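Food Writing and Food Claims
Session 6 handout: "Resting" the batter

Read this before the practical. Bring the Sarpong recipe sheet and a pencil.

Most pancake recipes tell you to rest the batter. Few of them say what the rest is for, and when they do the reasons don't match. Liviu Ursu's column says the bubbles need to settle. The Ollberg baking booklet says the flour has to drink. The Stuvdale cafe menu says an overnight rest gives "depth," which I can't test and neither can you.

What we can reasonably accept: flour takes up liquid over time, and a batter left alone usually gets thicker. Baking powder starts working once it is wet, so a long rest may cost you some lift. Those two effects pull against each other, and a recipe that promises a thicker batter and a fluffier pancake from the same long wait should be asked to show its work.

Now the Prilarcombe claim. Ovidiu Sandu reports that 93 percent of tasters preferred the rested batch. Look at how it was done. There were 16 tasters at one table, all told which plate was which. You can't get 93 percent out of 16 people anyway. Fifteen is a bit over that, and fourteen is well under. Either the figure was rounded oddly or some people voted twice. I wrote to ask in October and got a coupon.
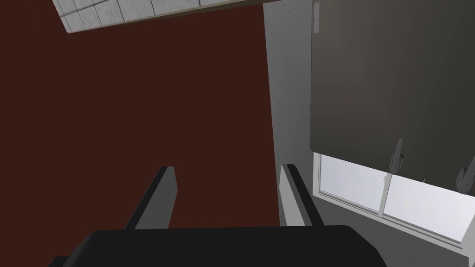 Color is the other thing people bring up, usually as proof that a rested batter browns better. I don't trust color words in recipes at all. "Reddish-brown" gets used for toffee, for gingerbread and for the crust on a pancake, and it fits the big maroon wall here just as well, which tells you how much help it is at the stove. If you write "golden" or "deep brown" in your notes, put a time and a heat setting next to it or leave it out.

For the practical: mix one batch, 900 grams total. Cook half right away. Cover the rest and leave it 90 minutes, then cook it in the same pan at the same setting. Label the plates on the underside. The person serving should not be the person who cooked.

Write down your prediction first. Hand it in with the results, even if it was wrong.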